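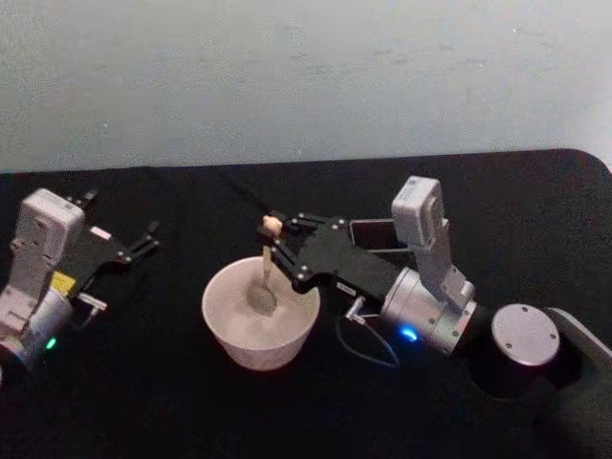 The stirring cell: questions I keep getting

I look after the two-arm stirring cell at our Bellport shop, and most of what lands in my inbox about it is the same handful of questions. So I wrote the answers down. If yours isn't on the page, come find me – I'm usually in on Saturday mornings too.

What does the cell do, exactly?

It stirs small batches. The right arm takes the spoon by the end of the handle, lowers it into the bowl and works it around. The left arm stays open and ready on its own side until the program calls for it. We run it for the Heltora powder samples, which are small and dull and make everybody's wrist ache after the fourth one.

Why a black cloth on the table?

Glare, mostly. The bare tabletop used to bounce the ceiling lights straight back at the cameras and the bowl rim would vanish. Cloth fixed that in one afternoon. It does wrinkle, so smooth it out before you start, especially under the bowl. A fold under one side is enough to make the bowl creep while the spoon goes around. I shake the cloth out at the end of the day and wash it when it starts looking gray.

How do I set the bowl?

Put it between the arms, a bit closer to the right one, and jog the right gripper over it slowly the first time. You want the spoon to go in through the middle of the opening. If the handle is leaning on the rim before the program has even started, move the bowl and leave the arm alone! People love to re-teach the arm when all they needed was to slide a bowl over by the width of a thumb.

How should the gripper hold the spoon?

By the knob, with the handle hanging down close to vertical. A small tilt is fine and I've stopped chasing it. What you don't want is the fingers halfway down the handle, where the grip feels solid but the gripper plates end up too near the rim. Close the fingers at low force first, give the spoon a gentle wiggle by hand, then bring the force up to the working setting. 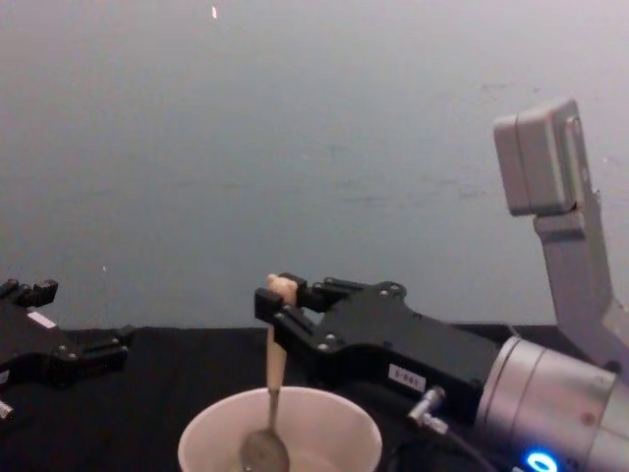 The spoon keeps turning in the fingers. Now what?

Wipe the fingertips first. Powder gets on them and a rounded knob needs very little encouragement to spin. A dry cloth is plenty. If it still turns, check the finger screws with the small hex key in the Viker tool roll. Snug them up, don't lean on them. I replace the fingertip pads every 300 hours whether they look tired or not, and write it on the card by the door.

What do I need to know about the cable under the gripper?

It needs its slack. The cable comes off the little metal connector on the underside and hangs in a loop, and I leave it that way so the wrist can turn without tugging on the plug. Somebody once tied ours up nice and neat and I spent 4 hours hunting a fault that only showed up at one wrist angle. These days I go over the connectors before every run: fingers on the plug, a light push, done. Then I run the wrist through its full turn at slow speed and watch that the loop doesn't catch on the bowl.
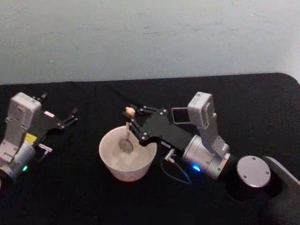

Do the same on the left arm while you're there, even if the job only uses the right. It takes a minute and the left one gets forgotten.

Blue light, green light – should I worry?

No. In our setup blue is the arm running the job and green is the one standing by. I picked those colors in the settings myself, so don't expect other cells to match. If a light is out altogether, hit stop and call me.

Can I bump the camera mount back if it looks crooked?

Please don't. The mounts are angled on purpose, and a nudge you can barely see will throw off the pickup. If you think one has moved, run the Nnaji check routine from the menu. Anything over 3 on the offset line means we recalibrate, and that's a 23-minute job, so get yourself a coffee.

Can I use a different bowl?

Sure, as long as it's deep and has a decent rim. Shallow ones throw powder onto the cloth. Tell me the height before you run it and I'll change the drop depth, otherwise the spoon will either stir air or press on the bottom.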